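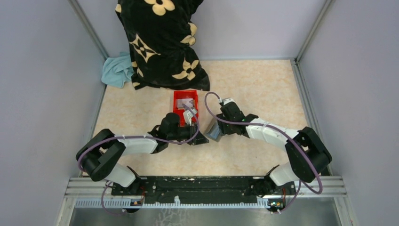 A red container on a marbled beige floor.

Seven years of saving fabric scraps, and I finally have a system I love!

It started in November, when I went looking for a piece of blue lining and pulled out everything I owned before I found it. So I gave myself one evening, a pot of tea and a stack of boxes, and I have been happily sewing from my scraps ever since.

Sort by size first, then by color. I know the rainbow shelves look gorgeous (I tried one!), but when you need a pocket or a patch, you need to know the piece is big enough. I use four boxes: strips, hand-sized pieces, anything up to a pillow front, and big cuts. Woven cotton and stretchy knits stay apart, and slippery fabrics get rolled around cardboard tubes so they don't slide out of the pile. 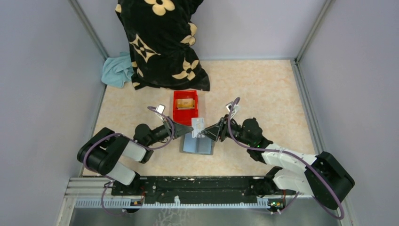

Danica Radulović
Home and Sewing Editor
2019-03-22

Now for my favorite part: cards! Cut up old cereal boxes or buy plain index cards, and pin one to every big cut. Write down the width, the length, the fiber and whether you have prewashed it. Use pencil, so you can change the length when you snip a bit off. My friend Halyna Boiko also staples on a tiny swatch and keeps a second set of cards in her purse for shopping trips, and I've been copying her shamelessly.

Prints deserve a little extra care. Fold them right side in so the colors don't fade near a window, and refold them along a new line every few months or the crease will set for good. If one has set already, try a damp press cloth and a warm iron, then let the fabric cool flat before you move it.

Pieces smaller than a playing card go straight into a bag for stuffing. A full bag makes a wonderful draft stopper or a pincushion with real weight to it, especially with a cup of dry rice in the middle!

Next time I'll get into thread and bobbins, which at my house is a much bigger mess. If you have a trick for keeping bobbin tails from unwinding, please send it in, I'm dying to try it.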